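Notebook – paper store, back room
January

Carried on with the damp trial. For anyone reading over my shoulder: we are trying to find out which of our cheap ways of keeping paper is the least bad in a room that was, by every sign, built to grow mushrooms. The Cemenholm building has many charms and a dry wall is not among them. The hygrometer by the door read high again this morning, and the one by the window read something else, as it always does. I have stopped trying to make them friends and now write down both.

Set-up as before. Same stock throughout, the plain white from the Peeters ream, cut to size and weighed before going in. Four ways of keeping it: open shelf, card folder, lidded box, zip pouch. A fifth lot sits in the warm cupboard as a control, where it is having a much nicer winter than the rest of us.

Weighing took most of the morning. The balance drifts if the heater is on, and my hands stop working if the heater is off. Settled on 10 minutes of heater, then off, then wait for the reading to stop wandering, then weigh as fast as decency allows. Should have written this down in the first week and didn't, so treat the early open shelf figures as decorative.

Open shelf: sheets have gained weight and gone wavy at the long edges. No surprise. One had stuck lightly to its neighbour and came away with a sound I didn't like.

Card folder: worse than I'd hoped. The card drinks up the damp and then hands it on to the paper. The folders themselves now feel like cold toast. I had argued for folders at the last meeting, at some length, and would be grateful if this paragraph were read quickly.

Lidded box: fine at the top of the stack, less fine at the bottom, where the box meets the shelf and the shelf meets the wall. Moved two boxes onto battens to see whether a finger's width of air does any good. Mark the batten boxes B in the table, the others plain.

Pouches: the ones from Trando with the slider. Cheap, come in packs of 20, and the slider is quicker than pressing the track shut with a thumb, which I never get right along the whole length. My worry was always that a pouch keeps damp in as happily as it keeps it out. Put paper away on a wet day and you have sealed up a small wet day. So half of ours were filled in the back room and half in the warm cupboard, and the fill place is written in the log and not on the pouch, as the ink from the Drimard pen wipes straight off the plastic. (Found that out with a sleeve.)

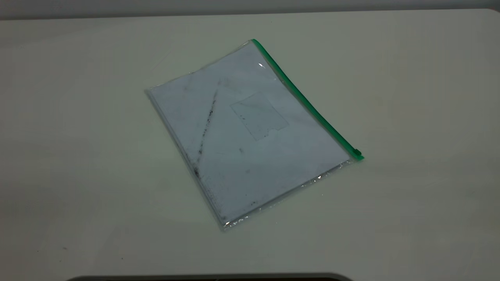 Zip pouch, green track, soiled sheet inside.

Weights for the cupboard-filled pouches have hardly moved. The ones filled in the back room have hardly moved either, but they started off heavier and have stayed there, so the worry stands. The sensible rule is probably to fill them in the warm and let the paper sit there overnight first. Will try one night against three and see if the balance can tell the difference. I doubt I can.

On dirty paper. Someone asked whether we ought to be testing only clean sheets when half of what comes down to us is grubby before we ever touch it. Fair point, annoyingly. Dirt holds water, and it also rubs off on whatever lies next to it. I don't want to start brushing sheets as part of this trial or we shall never finish. Proposal: keep grubby paper one sheet to a pouch, note it in the log as grubby, and leave it out of the averages.

Cost, as I'll be asked. At our present rate we would get through 200 pouches before summer, and the cupboard won't hold that many once full, as they slide about and refuse to stack. A box file stood on end seems to tame them. Boxes are cheaper per sheet if we fix the bottom shelf, and fixing the bottom shelf has been on the list for longer than I have.

Afternoon: lost an hour to sheet 47, which was in the log twice and on the shelf not at all. It was under the balance, being used as a level. By me, I think. Struck from the trial.

To do: re-weigh batten boxes. More scrap card for shims. Move the window hygrometer next to the door one for a night and see if they can be shamed into agreement. Stop putting the tea on the log.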